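Vorkora Slow Cooker Guide
Section 9: Making Yogurt

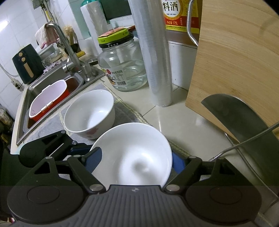 Large white bowl with a smooth round rim.

The Yogurt program holds the pot at a low, steady heat. It does not boil the milk, so the milk must be heated first. Allow a full day from start to finish.

Before you start
Wash the inner pot, lid and spoon in hot soapy water and rinse well. Soap left in the pot can spoil the set. Choose a plain yogurt with live cultures as the starter and check the date on the tub.

1. Pour 2 quarts of whole milk into the inner pot.
2. Press Heat. Stir every few minutes until the milk reaches 180°F.
3. Press Cancel and lift the pot onto a trivet.
4. Let the milk cool to 110°F. Skim off any skin.
5. Stir 2 tablespoons of starter into a cup of the warm milk, then pour it back into the pot and mix gently.
6. Return the pot to the base, close the lid and press Yogurt. The display shows 8:00.
7. Leave the cooker where it is until the timer ends. Moving it can break the set.
8. Chill the covered pot overnight before stirring.

CAUTION: The pot and base stay hot after Cancel is pressed. Use oven mitts. Do not put the hot pot in cold water.

Note: Above 3,000 feet, milk may foam up before it reaches 180°F. Stop at around 196°F in any case, as hotter milk tends to scorch.

For thicker yogurt
Line a strainer with cheesecloth and set it over a deep bowl. The bottom of the strainer must sit clear of the liquid. Spoon in the chilled yogurt, cover, and refrigerate for two hours, or longer for a spread. Whey can be kept for bread dough or soup.

If the yogurt is thin
Check that the starter was fresh and that the milk had cooled before it was added. Run the program for another two hours if needed. Throw the batch out if it smells bad or shows any pink or green color.

For cleaning the lid seal, see Section 11.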